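3.2 Where things go when people sit down

I went into this part of the study thinking I already knew the answer. I figured people put their stuff on tables. That's what tables are for, right? My first set of diaries from Alvarado set me straight pretty fast, and I spent most of August rereading them with a highlighter and a growing pile of sticky notes.

A quick reminder of how the diaries worked (the long version is back in Section 2). Each household wrote down, every evening, where they had put down whatever they carried into the living room. Keys, mail, toys, knitting, a half-read library book, anything. I ended up with 104 diaries I could use, and 9 more that I had to set aside when the handwriting or the dates got away from me. Xóchitl Tovar read all of them separately and sorted the entries her own way, and then the two of us sat down and argued.

What we argued over most was the word "put." Some people wrote that they put a thing on the couch, and some wrote that they left it there, and I had been lumping the two together. Xóchitl thought that was a mistake. She was right, and I went back and split them. Putting, in the way our diarists used it, meant they expected to pick the thing up again that same evening. Leaving meant it was still there at breakfast and somebody else in the house had started to complain! Once I made the split, the couch stopped looking like a messy version of the table and started looking like its own kind of storage, one with very short loans and a few very long ones.

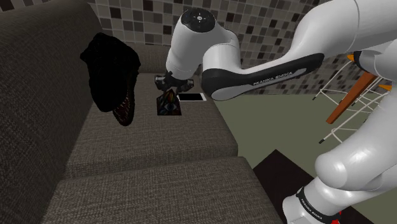

Figure 4. Unrelated objects on and around a sofa, including a dinosaur head and a flat tablet-like device (computer rendering).

The long loans are my favorite part of the data. One household in Sekent kept a winter hat on the same cushion for 30 days, and all the members mentioned it in their entries, each of them sure it was someone else's job. I don't want to make too much of one hat. Still, the pattern shows up again and again in the shared homes and hardly at all among people living alone, who mostly cleared the couch before bed and said so in a flat, slightly proud way.

Kids' things behaved differently, and I'll admit I hadn't planned for that. Parents tended to write down toys as a group ("toys, couch") and everything of their own one piece at a time. So my counts for toys are low, and I can't fix that now. The Sirero survey had the same trouble with its shoe entries, if I'm reading its appendix correctly, and it handled things by dropping shoes altogether. I kept the toys in. They come up in up to 2 of the diary entries per evening in the busiest homes, and leaving them out would have made those living rooms sound a lot calmer than the people living in them said they were.

I come back to the tables in Section 3.3, where the Sustance households finally give them something to do.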